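# Skeltness streaming fair, quick notes

Typed up on the train, will tidy later. Probably.
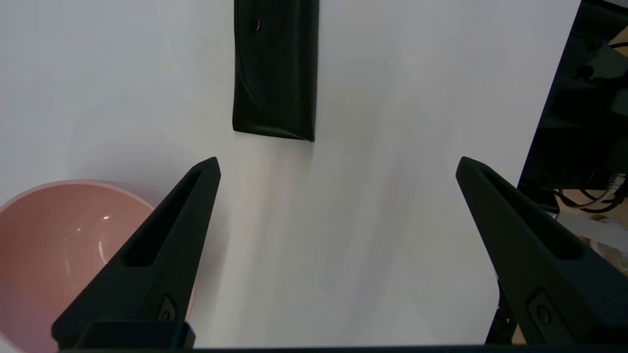
*Black glasses case and a pink bowl.*

Doors at 9, queue already past the bike racks. December, so freezing. Day ticket free if you book online, which I hadn't, so paid at the desk and sulked.

Baretari had the biggest stand by miles. Pushing their new trial: 35 days, cancel whenever, no card needed until the end. Asked twice about the card bit. Yes, really. Catch is you only get it once per household, and it's the tier with adverts. Picture looked good on their big telly but everything does on a big telly. Search is still rubbish. Typed in a film I know they have and got cookery.

Ambaye next door, much quieter. Older films mostly, 2712 titles as of the fair, with plans to reach 4000. Liked this lot. Proper subtitles, a "leaving soon" page that's easy to find, and you can sort by running time!! Why doesn't everyone do that. No free trial at all though, just a cheap first month, and downloads only work on phones. Laptop people out of luck, they said "being looked at".

Truvberg do the boxes and sticks rather than the shows. Remote has lovely big buttons. Menu was slow going between apps, and the chap on the stand blamed the hall wifi. Maybe. Would want to try one at home before paying for it.

Missed the talk on sports rights, room full. Caught the end of the one about price rises, mostly people in the audience moaning, fair enough.

Lunch: cheese roll, dear. Seating upstairs is much better then downstairs if you go.

Signing up for Ambaye's cheap month tonight. Baretari can wait till the new series are all up, no point starting the 35 days befor then.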